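Print this page
E-mail this page

Rovden 5 Precision Screwdriver Set

I bought the Rovden to open the old desktop in the den, a job I'd put off since July on the grounds that it still worked. The handle is a good weight, the case shuts with a click, and the bits stay put until you need one.

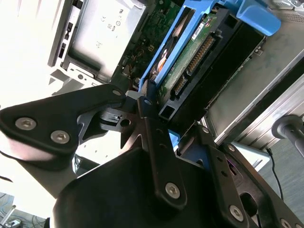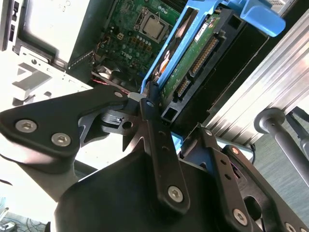
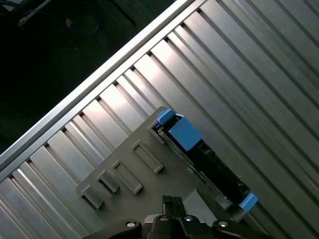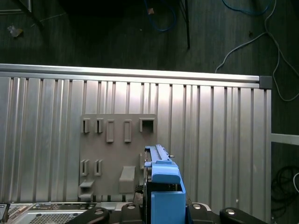

The magnet is another matter. It will lift a paper clip from across the room, then let go of a case screw over the carpet. Goh's cheaper kit holds on better, though its handle is the colour of old mustard and smells like a tire.

Umesen sells a set with 465 bits – I own nothing with 465 kinds of screw in it, and would move house if I did.

Buy the Rovden if you like a nice case. Four stars, less one for the carpet.

Print | E-mail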